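Measuring scatter behind the maze wall: my third-year project

I picked this project mostly because it was the only one on the list that didn't involve growing anything in a fridge. The title on the form was "Secondary radiation at a maze entrance: comparison of hand calculation and survey readings", which took me two goes to read out loud. What it means is that I spent most of a term standing in a corridor with a meter on a pole, writing numbers in a notebook, and then trying to work out why they didn't match the ones I'd got on paper.

The room belongs to the Bornis building. It used to hold a cobalt source and now has a small X-ray set in it for teaching. You get in through a maze, meaning a corridor with a bend in it, so that anything leaving the tube has to bounce off at least one wall before it reaches the door. My job was to predict the dose rate at the door, and at a few places along the way, and then go and measure it.

I should say early on that I wasn't allowed to be in the maze with the beam on, obviously. The meter went on the pole, the pole went in a stand, the door was shut and the interlock was checked by my supervisor. Every single reading meant a walk in, a nudge of the stand, a walk out, a check, an exposure, and another walk in. I took 117 readings. I got quite fit!

The calculation

I started with the textbook method, where you treat the first wall as a source of its own and work out how much comes off it towards the bend. You need the distance from the tube to the wall, the area of wall lit up by the beam, the distance on from there to the point you care about, and a number called the reflection coefficient. That last one was the pain. It changes with the energy of the beam and with the angle, and the tables I had were for concrete only. Our wall is concrete up to shoulder height and then blockwork with plaster over it, and I couldn't find anyone's table for that.

In the end I used the concrete values for everything and made a note of it. I did the sums by hand first and then again in Sterow, the department's spreadsheet package, which is old and a bit grumpy but does let you change one distance and watch everything else move. My hand sums had a slip in them (I'd squared a distance twice) and Sterow caught it, so I'm glad I did both.

Leakage through the tube housing gets added on top. I took the maximum allowed figure from the set's handbook, which surely overstates it, and I come back to that further down.

The measurements

The plan was to have seven positions along the maze, marked on the floor with tape. Position 1 was just round the corner from the tube and position 7 was at the door. I borrowed the Jansen meter from the teaching store on a Thursday and kept it for the rest of the week. It reads in counts per minute at the bottom end and I had to convert using the sheet in the lid, so all my errors at the low positions are bigger than I'd like.

At position 1 I was getting a nice steady 4,000 counts, and at position 2 it had already dropped to 3,000. After the bend it fell away very fast, and by the door I was mostly looking at background. I took a background reading at the start and end of every session and subtracted the average. If I did this again I would take far more background readings and for much longer, as the door results depend on them almost completely.

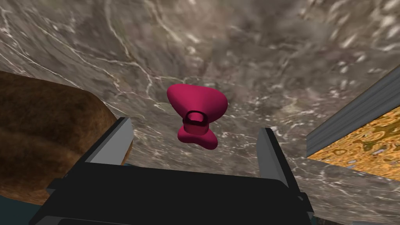 Simulated view: gripper, magenta object and marble surface.

The comparison

Before the bend, my prediction and the readings agree pretty well. The calculated curve sits a little above the measured one the whole way, and that's the side you want to be on for protection work. After the bend they part company, with the calculation saying there should be a good deal more than I found.

I think there are two reasons. One is the leakage figure, because I used the permitted maximum and a well looked after housing will be giving out much less. I tried setting leakage to zero in Sterow just to see, and the curve dropped almost onto my points at positions 5 and 6. The other is the lit area of the first wall. I'd assumed the collimator was fully open, and in practice it sticks slightly short of open, so less wall was being hit than I'd told the spreadsheet.

What I couldn't sort out was position 4, right on the bend. It read high every time, on different days, with the stand turned round and turned back. There's a metal cable duct on the wall there -- I did wonder about scatter from that, and I put a Karton board up in front of it to see if anything changed, but cardboard doesn't stop a lot and it made no difference that I could separate from the noise. A sheet of lead would have been the proper test and I ran out of booked time.

Things I'd change

Book the room for longer. Measure the collimator opening before doing any sums. Write the meter range next to every reading, because I have a page and a half from the first session where I had to guess it from the pattern. And put better tape on the floor, since position 3 peeled up and I had to find it again with a tape measure.

The full table of readings and the Sterow sheet are in the appendix, with the position 4 repeats listed separately.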